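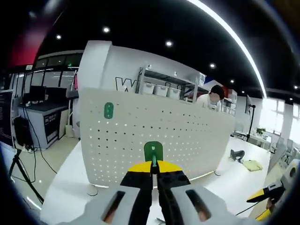 Courses > Allport Shared Workshop > Automation Builds > Handout 4

4 min read

Hand-held grippers: fingers, tips and the pegboard exercise

By this session you should have a gripper body that opens and closes by hand and a cable long enough to reach the bench. If your fingers still bind when you squeeze, go back to the hinge notes in Handout 3 before you go on. A binding finger will spoil everything below.

1. What the build is for

The gripper is held in the hand. You do a job with it that an arm will later be asked to do, and the camera on top records what the fingers meet. Everything we change on the build gets judged by that recording. A gripper that feels nice to hold but hides its own fingertips from the lens has to be redone.

The Portela arm we plan to use in the second half of the course takes the same fingers. Do not change the mounting holes, even if your version looks neater.

2. Finger travel

Full opening on the course design is 70 mm between the tips. Check it with calipers with the gripper lying flat, then again with it pointing up. If the two readings differ, one of the finger pivots is loose. Tighten it a little at a time. The fingers should close on the centerline, so that a part held between them does not move sideways as they come together.

The long slots in the housings are part of the printed shape. Clean the support material out of them with a flat file and leave the edges alone.

3. Tips

The tips do most of the work and wear out first. We use yellow for the tips because it shows up well against the black fingers when you go through the recording. Any color will do at home if it contrasts with the finger and with the parts you plan to pick up.

Lint and thread collect on the inner faces. Clean them before each set with a dry brush, then with tape. Solvent left a film on the test pieces we tried in September, so keep it away from the tips.

If a tip rocks on its finger, pull it off and look at the seat. A raised layer line is the usual cause. Sand it and refit.

4. Pegboard exercise

The exercise uses a white perforated panel and the small green pieces that fit its holes. Work in this order:

- Pinch the piece by the stem, close to the head.
- Bring it to the panel slowly and stop short of the surface.
- Line up with the hole and push straight in.
- Open the fingers fully before you pull back.

Do 25 placements without a break, then stop and look at the recording. Keep the bad ones. Note the number of the try and what went wrong, in one line - "stem turned," "missed low," and so on. A long set takes 15 minutes once you are used to it.

Most errors come at the pinch. A thin stem turns between two flat tips, and by the time you reach the panel the piece points somewhere else. Go back and pick it up again. Do not correct it by twisting your wrist, as the arm cannot copy that move from where it is mounted.

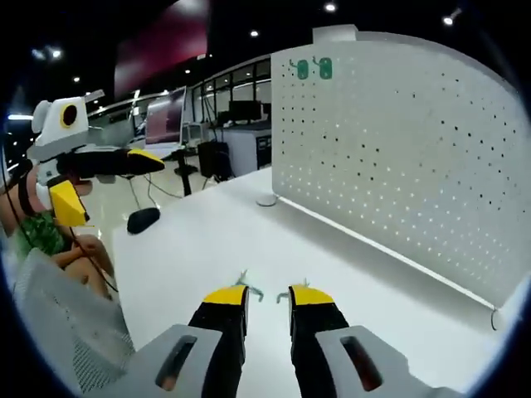
One of the Clullovia evening group wrote back that flat tips were the whole problem and that a shallow V groove down the middle of each would stop the stem from turning. That is a fair point, and the groove is easy to add to the Zillby tip file. It does hold a round stem better. It also makes flat parts harder to hold, and later sessions use flat parts. Try both if you have the print time, and write the tip type at the top of your log sheet.

5. Cable

Leave slack at the wrist and tie the cable to the body, never to a finger. Before a set, sweep the gripper over the full work area and see whether the cable drags anything along the tabletop. If it pulls at the end of your reach, move the chair - do not add an extension, which has given us dropped recordings twice.

6. For next time

Bring the log sheet, the recording from one full set, and any tip you have taken off, including broken ones. Label the tips left and right. Spare screws are in the drawer under the printer; write down what you take.

Reading: Handout 5, first two pages, on mounting the fingers to the arm.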